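Drawer task, start to finish - notes for new club members

Wrote this up fast because three new people joined in March and I kept saying the same stuff over and over. Covers the "close the drawer" task only. Pick and place is on Ebere's page, go there first if you have never jogged the arm.

What you need

The arm, powered and homed
The drawer box
Laptop with the club account (not your own login, the paths break)
Painter's tape
A partner. One drives, one watches and keeps a hand near the stop button.

Step 1. Clear the table

Take everything off the work table. Pencils, phones, snacks, all of it. Side desk is fine for your stuff, the policy doesn't seem to care much about the background. It does care about things on the wood. We lost a whole afternoon's runs to a roll of tape somebody left near the box.

Step 2. Place the box

Box goes on the left half, drawer face toward the arm. Eyeball it. You do NOT want the same spot every time, so shift it a bit every 12 episodes. An inch or two, maybe a small turn. Don't go wild, if the drawer points off the table the arm can't get a straight push and you'll be fighting the joint limits.

Tape loop under the box if it slides. Check it every now and then, the tape gives up.

Step 3. Open the drawer by hand

Pull it part way. Vary this too - some a little open, some a lot. Not all the way out, it tips and then you're resetting the box as well. Hands out before anybody touches the controller. Say "clear" out loud. Yes every time.

Step 4. Start pose

Hit Home, then load the pose called drawer_start. Gripper should end up pointing down, fingers apart, well above the wood. If it comes in low, stop and tell Lino, someone saved over the pose again.

Look at the wrist camera cable before you record. It needs slack. If it's wrapped around the wrist, unwind it now, not halfway thru an episode.
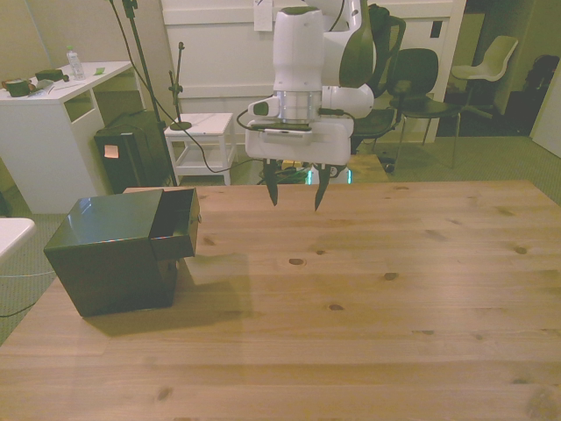 Step 5. Record

Press R, wait for the beep, then go. Come down next to the drawer front first, level out, then push toward the box. Slow and steady. Most beginners come straight down on top of the drawer and jam it. Side first, then push.

Stop when it's shut. Back the arm off a few inches, lift, press R again. The back off part matters, the earlier set didn't have it and the trained arm would just sit there leaning on the box.

Pauses are bad. If you get lost and freeze for a few seconds, bin the episode and redo it. Nobody minds.

Step 6. Label it

Good, bad, or fix. Type it right away, you won't remember later.

Good = drawer shut, box still roughly where it started
Bad = missed, jammed, tipped
Fix = drawer shut but you bumped somthing on the way

Keep the fix ones. Ifeoma wants them for the recovery training.

Step 7. Back up

Copy the session folder to the Rusberg drive before you leave. Folder name is your initials plus the session number. No spaces!! The script chokes on spaces.

Where we are

326 good episodes so far. First training run used 80 and it was pretty rough, reached for the drawer and then pushed air. The goal is over 2,000 by the end of the season but that includes the other tasks.

Common problems

Arm stutters - laptop is on battery. Plug it in.
No beep - sound is muted, or recording didn't start. Check the counter.
Gripper won't open at home - power cycle the gripper only, leave the arm on.
Video is black on one view - reseat that camera's USB, restart the recorder, redo the last episode.

Still stuck, ask Lino or Ebere. Wanda has the key to the cabinet if you need more tape. Opening the drawer is a seperate page, will write it when I get a minute.

- Dale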